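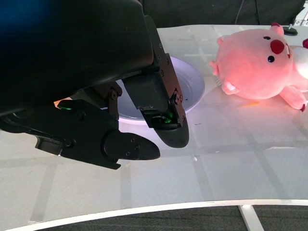 What do you put on a kid's party table when the kid only cares about her stuffed animals?

Plain white plates and one plush friend per seat, with the food as the only other decoration.

That was my whole plan for my niece's birthday, and I am so happy with how it came together! She asked for a "stuffie supper" back in June (she plans ahead, this one) and has brought it up at every family dinner. The guest of honor is a pink pig with a round red snout, and he gets the seat by the window. I love him. I may have bought him a birthday present of his own.

I started with a big themed set in mind, with printed plates and matching cups and a banner, the works. Then I priced it out for the whole group and it came to 132 dollars, and I closed the laptop and went to look in my own cupboards. The round white plates were sitting right there! I've had them for years, they came from the Bickerstaff thrift store, and everything looks good on them. Strawberries look good on them. A grilled cheese cut into triangles looks fantastic on them.

My friend Brynhildur Grímsdóttir came over to help me play with the layout, and she had the best idea of the day, which was to stop sitting the animals upright. Mine kept sliding off their chairs anyway. Lay them down next to the plates, she said, like they've already eaten too much and need a nap. It's adorable, and so much easier!
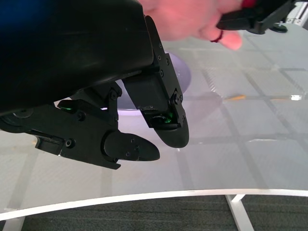

We went back and forth on a tablecloth for a while. I have a yellow checked one that I adore, but once the plates were on it everything got busy and the animals sort of disappeared. On a bare white table the colors of the stuffies really get to shine, plus I can wipe up juice in two seconds. The yellow one is going on the present table instead.

Still to do: name cards (one for each child and one for each animal, spelled the way the kids spell them), a playlist, and the cake. The cake is strawberry and I'm giving it 90 minutes on Saturday morning, frosting included. Wish me luck with the piped ears! If they flop I'm using cookies.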